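Brivmont Wind Ensemble

The Brivmont Wind Ensemble is an amateur concert band based in Brivmont, a market town on the River Herkley. It gives a regular season of concerts between October and May and is known chiefly for its performances of original works for wind band by living composers. The ensemble has 54 playing members. Its musical director is Nathalie Verschueren.

Origins

The ensemble grew out of a works band formed by employees of the Barbu paper mill, which played at the mill's summer fêtes and at civic parades. When the mill closed, the instruments and the music library passed to the town, and the remaining players continued to rehearse in the former canteen under Valentin Bălan, a clarinettist who had led the mill's reed section. Bălan admitted players from outside the workforce for the first time and dropped the military uniform in favour of plain black dress. The present name was adopted in the same period.

Under Bălan the repertoire consisted mainly of marches, overtures in transcription and selections from light opera. A second, smaller group drawn from the brass section played for dances and became known as the Canteen Nine. It was disbanded after several of its members left the town, although recordings of its radio appearances survive in the ensemble's archive.

Later development

Bălan was succeeded by Relu Matei, a bassoonist and teacher. Matei enlarged the woodwind section, added a double bass and a harp, and introduced auditions for all principal chairs. The last of these measures was unpopular, and a number of long-serving players resigned over it. He also ended the custom of opening each concert with the mill march, which has since been revived as an encore.

Matei's tenure saw the first commissions. The earliest, Andari, a suite in four movements by Naheed Bukhari, takes its title and its principal melody from a harvest song. It remains the work most closely associated with the ensemble and has been taken up by school and university bands. Bukhari later wrote a concerto for bass clarinet for the same players, with a reduced accompaniment of ten instruments.

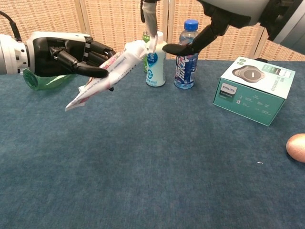 Rehearsals and venue

The ensemble rehearses weekly at Herkley Hall, a former corn exchange seating 88 in the gallery and a larger number on the floor when the chairs are set out. The hall has a dry acoustic and a shallow stage, and for works requiring full percussion the platform is extended forward by three rows. Larger concerts are given at the parish church, where the reverberation is considerably longer and quick tempi are generally moderated.

Membership is open to players aged 16 and over. Applicants attend two rehearsals before an audition, which consists of a prepared piece and a short passage at sight. Percussionists are heard on tuned and untuned instruments.

Music library

The library holds 1,703 sets of parts, many of them inherited from the mill. The older material includes handwritten arrangements by Bălan, several of which lack a full score and are conducted from a first cornet part. Cataloguing was begun by Nomvula Tshabalala, then principal horn, who also established the practice of lending sets to other bands without charge. A revised catalogue was issued on July 11, 2024.

Recordings

The ensemble has released three albums. The first, Canteen Music, was a long-playing record pressed in an edition of 1,000 copies and has not been reissued. It contains marches and dances from the mill period. The second is devoted to Bukhari and includes the complete Andari. The third, recorded in the parish church under Verschueren, combines new commissions with two of Bălan's arrangements, for which scores were reconstructed from the surviving parts.

Musical directors

Valentin Bălan
Relu Matei
Nathalie Verschueren

See also

Concert band
Works band
Herkley Hall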